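About Notitz

Dec 12, 2020
By Wumpini Frimpong

Notitz is a small school for people who want to learn bookkeeping and office work in the evening, after their normal job. We began in April with one course and 51 learners. Now we have two courses, and 252 people have finished at least one of them.

My colleague Nana Asante and I worked for many years in the accounts office of Potivix, a trading firm. We saw there that many shop owners are very good at selling but afraid of their own papers. They keep receipts in a drawer until the tax form comes, and then they lose a whole weekend. We thought that this can be taught in a simple way, with patience and with real papers on the table.

Most of our learners run something small. Some sell phone cases and chargers, some sell toys or children's clothes, some repair shoes. They bring their own invoices to the lessons, and we work with those. A seller of small goods has different questions from a hairdresser, for example what to do with an item that comes back from the customer, or how to write down stock that was bought in one year and sold in the next.

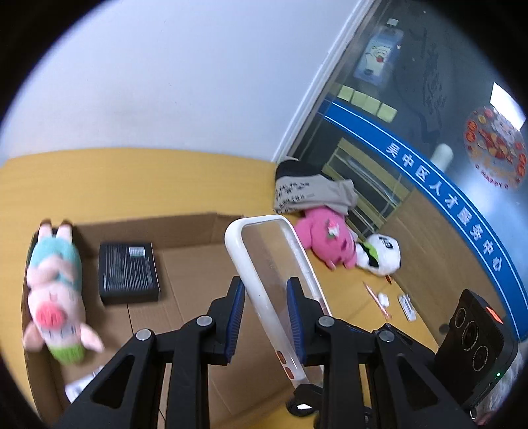 What we teach

The first course is called Dafis. It is for beginners and covers the cash book, sales and purchases, and how to file papers so that you can find them again. You do not need any mathematics beyond what you learned as a child.

The second course, Skiltov, is for those who already keep books but want to understand them better. In it we read a full set of accounts together, prepare a budget and practice talking to a bank. It is more work – please plan two evenings each week, plus homework.

Stock is the subject where people make the most mistakes, so we give it a lot of time. We ask everyone to write down what came in, on which day, at which price, and from which supplier. Returned goods go on a separate page.
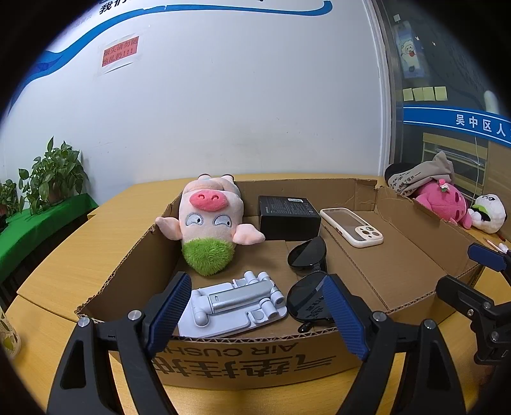 After the stock lessons we go on to yearly closing, and this part is always done slowly. Nana Asante leads it. She checks every workbook herself and writes her notes in pencil, so the learner can correct the page and keep it clean.

We do not give a state diploma. You receive a certificate from our school with the list of topics you have passed. If you miss a lesson, you may join the same lesson with the next group without paying again.

New learners can visit one evening before they decide. Please write to us first – the room is not large.

Contact: Notitz, PO Box 3420 | © 2020 Notitz | Back to top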